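gtolentino
¿Alguien entrena segmentación de tela con Clivik? Con 200 episodios la máscara se me rompe en los bordes.
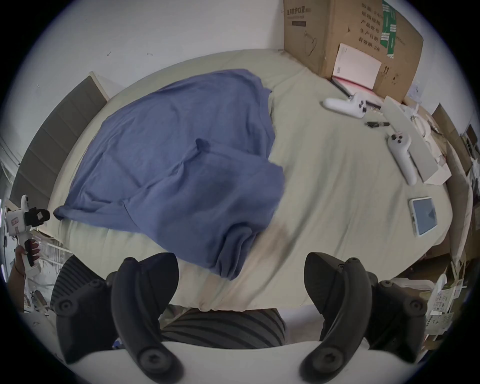
wczerwinski
Yo corregiría la distorsión antes de entrenar. El modelo confunde pliegue con curvatura de lente, y una manta azul arrugada sobre sábana beige ya trae bastantes pliegues propios.

rowena_p
No coincido – recortar a 30 grados me quitó los dedos de la pinza. 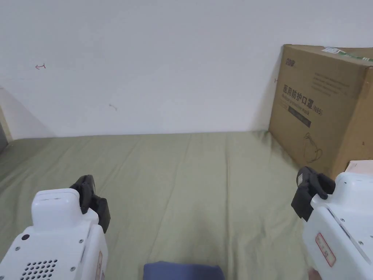

Página 2 de 3

vcabrera
Depende del planificador. Probad la rama 116 sin rectificar.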